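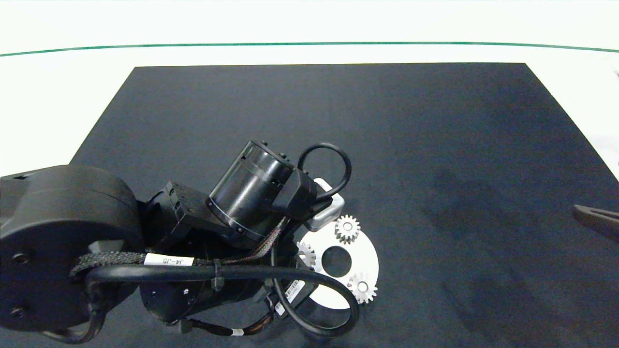
Dark mat on one of our white tables.

About Nelluma

Small workshop, sewing and mending mostly. Started in January with two secondhand machines and a borrowed iron. Now we run classes, take in repairs, and sell offcuts by the bag. Still small. Like it that way.

What we do

Hems, zippers, linings, patches. Curtains if they fit through the door. No leather, no wedding dresses (please stop asking, we get too nervous). Turnaround is 8 days for most repairs, longer before the holidays. Rush jobs, ask first. Sometimes yes.

Classes

Beginner course is six evenings. You go home with a tote bag, a cushion cover and one pair of pants that mostly fits. Class size is three to a teacher, so you do get looked at. Bring your own fabric or dig through the Jultia shelf, that's our scrap stock, named after the shop that used to supply it. Priced by weight. Coffee is free, the good scissors stay here.

Mending nights are drop in. No sign up. Come late, leave early, whatever works.

Where we are

Bhattacharjee Building, second floor, the side door and not the one by the bakery. Buzzer sticks, push hard. Elevator goes to two but you need to hold the button. Bike racks out back. Parking on the street is free after work hours, before that use the Sinonbridge lot and walk over the bridge.

Some history

The room was a print shop before us. Ink on the floorboards when we moved in, most of it still there. We painted, put in better lights, built the shelves ourselfs. Since then roughly 400 repairs out the door. Lots of jeans. One tent, never again.

Work with us

Looking for a second teacher who knows knits and overlockers. Part time, evenings. Also happy to hear from schools and theater groups with costume piles, we can do a bulk price.

Questions

Email is quickest, phone gets missed when the machines are runing. Send a picture of the tear and tell us what the fabric is, check the lable inside.

Page updated Tuesday, September 30, 2025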